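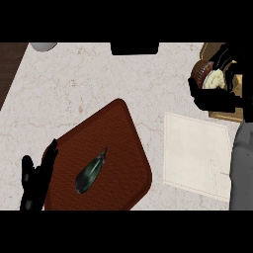 A cutting board on a pale marble countertop, seen from overhead.

I have a soft spot for actors who always seem to be in the kitchen. You know the ones. The lead storms in with a secret, and there's the aunt or the roommate or the tired older brother, chopping something and reacting. I grew up on those people! My favorite movie when I was 12 was Sultana, a family drama that played at our two-screen theater for what felt like a whole winter, and I couldn't have told you a thing about the star. I went back for the neighbor. She has four scenes, she never raises her voice, and when she hears the house is being sold she just keeps wiping the same plate.

I watched it again in February (my old disc still plays, barely) and then went on a bit of a binge. Ledex came next, the submarine thriller everyone remembers for the flooding sequence. I remember it for the cook. He gets maybe 10 minutes in a movie that runs 131, and he's the only person on that boat I believed had a life on shore. He hums. He's rude about the coffee. When the lights go out he's the one I was scared for.

Then there's Stirkudov, which I'd been putting off because it's 151 minutes long and a friend warned me about the subtitles. My friend was wrong. It's a slow one, sure, but the woman who plays the landlady is doing something so sly in the background that I kept rewinding. She listens at doors without ever looking like she's listening. I have no idea how you'd even practice that.

Not all of it worked. Skillitz is a mess, a heist comedy with 18 speaking parts and jokes for perhaps three of them, and the getaway driver still walks off with the whole thing by looking mildly annoyed at traffic. I laughed so hard at one sigh that I had to pause it.

What I like about these performers is that they don't play small parts small. The cook in Ledex clearly thinks the movie is about him, and for his 10 minutes I'm happy to agree. Next up is the Sultana sequel, which I hear is terrible. The neighbor's in it, though, so I've already bought the popcorn.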